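The Kevance foldable: your questions, my answers
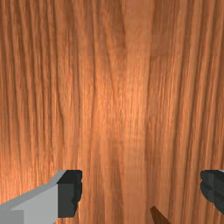

How long does the Kevance battery last?

Two days, if you use a phone the way I do, meaning lots of messages, a podcast on the commute and some YouTube before bed. On a heavy day with the big screen open I was plugging in at dinner time. Mobile games drain it faster than anything else I tried, so if that's your thing, keep a charger in your bag.

Who makes it?

A company called Brudard. If you've heard the name before, it's probably from their tablets, which I liked but always found a bit sluggish. This is their first go at a folding phone and they've clearly thrown a lot of money at it (the box alone is ridiculous).

What does it cost?

$900 for the base model. I know, I know, that's still a big chunk of money! But I paid more than that for my last phone and it didn't fold. The version with extra storage costs more, and I'd skip it unless you shoot tons of video.

Can you see the crease?

With the screen on and facing you, hardly. Tilt it under a lamp and there it is, right down the middle. You can feel it with your thumb too when you scroll. It bugged me for the first week and then I stopped noticing, though my sister spotted it in two seconds flat and wouldn't let it go.

Is the hinge going to break on me?

I can't tell you what it'll be like in a few years. Mine came in November and it still opens smoothly and holds at any angle, which is great for video calls on the kitchen counter. There was a little squeak early on that went away. I do keep it out of my beach bag, sand and hinges are a terrible mix.

How's the camera?

Fine in daylight, pretty meh at night. Colors come out a touch too warm for me, especially skin. There's an update on the way that's supposed to help and I'll change this answer if it does.

I heard the screen gets really bright. True?

Brudard says 2000 nits at the peak. I don't own anything to measure that with, but I read a whole chapter of an ebook on it in full noon sun without squinting, and my old phone was hopeless at that.

Does it come with a charger?

Nope, just a cable. I use a Fleten wall plug I already had and it charges at full speed. A cheap no-name one from my drawer worked too, only a lot slower.

What about a case?

I've been through a couple. The Margaritis one is my favorite so far, slim and grippy, and it covers the hinge. It does make wireless charging fussy, so you have to nudge the phone until it catches.

How many years of updates do you get?

The promise is 5 years of security updates. Big Android versions are a bit vaguer and I couldn't get a straight answer out of support on that one.

Should I trade in my regular phone for it?

Depends what you do on it! If you read a lot, or answer email while looking at a spreadsheet, the big screen is lovely and I'd have a hard time going back. If you mostly text and take pictures, a normal phone at this price will give you a better camera. Try one in a store first, and open and close it with one hand while you're there. I still can't do it.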